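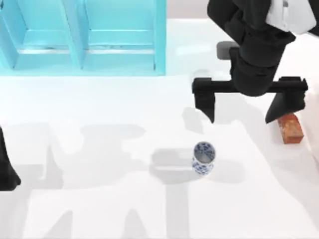
Pepper paste for Dinidora, batch 38, notebook entry for April 2023. We opened the jars this morning, Naa Atinga and I, and the smell was already better than in the October batch, less like beer and more like ripe tomato. The peppers are the long red ones from Ertürk, seeds removed, cut by hand. Half was salted before the grinding and half after. On the shelf these two kinds got mixed again and I lost time with reading labels. I would like to keep them like in the bright cyan cabinet here, two open compartments side by side with a thin panel between them, left for salted before, right for salted after.

Recipe as done: 2000 g clean peppers, 100 g salt (Nillis, the coarse one), garlic, no sugar. The first water from the peppers was kept and poured back. Naa thinks the garlic should wait until the second week. I wrote it down but I am not convinced yet, the October jars had late garlic and they tasted flat.

Salted before: the paste is softer and the color stays deeper. It spreads well on bread. A little too sharp at the end, in the throat.
Salted after: more rough, with pieces of skin that stay between the teeth. The taste is rounder. Good with the grilled eggplant from lunch, less good alone.

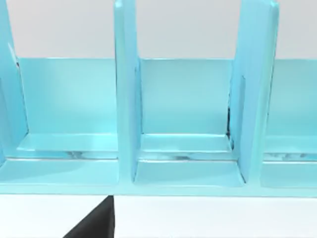
One jar from the second kind had a white skin on top. I took it away with a spoon and smelled under, it was clean, but I did not taste and the jar goes out. The lid was one of the old Vokach lids, and the rubber is hard now. Please do not use these lids for anything that stands longer than one night. I put them in a bag near the sink, I did not throw them away before everybody has read this.

After draining and the sieve we have 337 g of fine paste from the first small jar. This is nearly the same as last time, so the new sieve did not change much, only my arm is less tired. 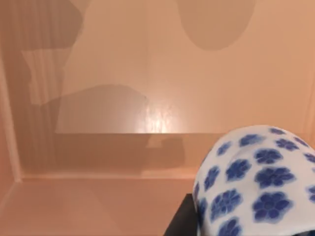
Cooking test in the afternoon. One spoon of paste in hot oil, low fire, then chickpeas and a cup of stock. The softer paste goes dark very fast and becomes bitter, it needs to be added after the onion. The rough one can stay in the oil longer and gives a nice red color to the whole pot. For soup I would take the rough one, for the table the soft one.

To do: ask Ertürk if the next box can be less ripe. Try half the garlic. Write the salt percent on the label also, the weight alone is not enough. Naa will taste again on Monday with plain rice.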